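Folding plaid shirts so the front stays square

Household Help > Laundry and Linen > Folding

Posted by Smadi

I fold button-up shirts on a table and put them in a basket for the shelf. Solid colors come out fine. Plaid shirts do not. The grid shows every error, so a shirt that is a little crooked looks badly crooked once the front panel is on top. The collar ends up centered but the lines drift off to one side toward the hem.

The shirt giving me the most trouble is a yellow and white plaid with a pointed collar. It is cotton, medium weight, washed warm and tumble dried on low. It comes to the table in a heap, and I suspect the error starts there, before any fold is made. My usual method is to find the collar, shake once, lay the shirt face down, and fold the sides in. The basket stays on the left end of the table.

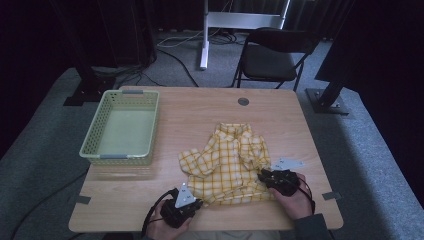
Flundach wants to know whether the buttons are closed before the shirt goes face down. They are not, except sometimes the top one. I have also been asked about ironing. I would like to avoid it for everyday shirts.

What is the correct order of steps, and should I be working from the collar or from the cuffs?

Replies

Nutalville

Close the buttons. With the placket open, the two front halves slide separately and no amount of care at the folding stage will fix it. Top button, one in the middle, bottom button. I use a folding board and have never had this problem, but the board has to match the shirt size.

Fadi Hamdan

The buttons matter, but the larger problem is skipping the flattening stage. A single shake does not remove twist from the sleeves, and a twisted sleeve pulls the side seam off line when you fold it in. Treat flattening as a separate job and finish it face up, where you can read the grid.

Flattening

1. Locate the collar in the heap and move it to the far side of the table. Leave the sleeves alone for now. Turn the shirt face up.

2. Button the top, the middle and the bottom. Pull the placket straight by holding the collar and the hem. On plaid, pick one vertical line next to the placket and use it as your reference.

3. Smooth outward from the placket to the side seams with flat hands. Work from the chest down. Go lightly over any patch or embroidery, such as the little bear face on the chest of a shirt like yours, as the stitching is stiffer than the cloth and pushes a ripple ahead of your hand.

4. Take both cuffs and draw the sleeves down and outward at the same angle. Pull both at once with equal tension. Pulling one at a time rotates the yoke, and the collar will no longer point straight away from you.
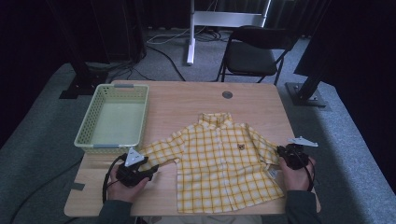
Folding

1. Turn the shirt face down, holding it at the shoulders. Check that the collar is still centered.

2. Fold one side in along a vertical grid line. Choose a line that meets the shoulder midway between collar and sleeve seam. Follow that same line all the way to the hem.

3. Lay the sleeve back down along the folded side, with the cuff toward the hem. Repeat on the other side, using the matching line.

4. Fold the tail up by 2 inches, then fold the body in half up to the base of the collar. Turn it over.

If the lines still drift, compare the two side seams. Some plaid shirts are cut slightly off grain, and on those the grid cannot be made square at both collar and hem. Square it at the collar, as the lower half is hidden after the last fold.

To answer the other part, start from the collar and finish with the cuffs.

Ondance

I do mine on the bed, 5 shirts at a time, and just roll them. Plaid looks the same as everything else rolled up. Collars get a bit squashed.

Smadi

Drawing both cuffs together made the difference. The reference line now runs straight to the last fold. I have not checked the grain yet.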